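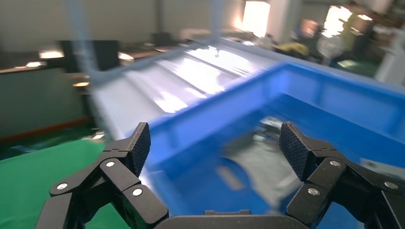
Wrist cam, going in over the blue bin. Blurry — arm still moving.

16 May 2023
Bin pick demos, teleop, Hernwood cell

Isamu driving in the morning, me after lunch. Citlali on the log. Started at episode 1706, same numbering as the April set so don't reset the counter again please.

Main trouble is approach speed. Isamu comes in fast and brakes late, looks great from the chair, but wrist view smears right when the fingers get near the rim. That's the part we need sharp. Asked him to slow down for the last stretch. He did, then sped up again by the coffee break. Put a cap on the leader arm instead, 2 settings, use the lower one near bins.

Shiny stuff is still bad. Depth drops out on anything reflective and the operator ends up guessing height from the wrist view alone. Mal-soon thinks we should keep the hesitations in the demos, I think trim them. Policy from the April data learned to hover and I'm fairly sure it got that from me. Not settled. Ask Ermelinda, she did the trimming on Calado.

Windows at the far end blow out the exposure when the wrist tilts up. Locked exposure after lunch, better but the inside of the bin goes dark on a steep angle. Blinds??

Tried hand guiding too, freedrive with the gripper on a foot pedal. Nicer grasps, you feel the contact. But your arm is in the overhead view the whole time and teh gravity comp drifts to the left if you let go. Two takes then gave up. Those are tagged HG, leave them out of the Vemisik export.

Pads: still the crosshatched ones. Check screws on both finger linkages before first run, right side had some play yesterday. Threadlocker is in Kyung-hwa's drawer.

Disk filled up at frame 3792 of the last episode, so that one is short. Delete or redo, dont care which.

Tomorrow
— speed cap on from the start
— move old runs off the drive
— decide on trimming before anyone trains anyhting
— Citlali wants a turn driving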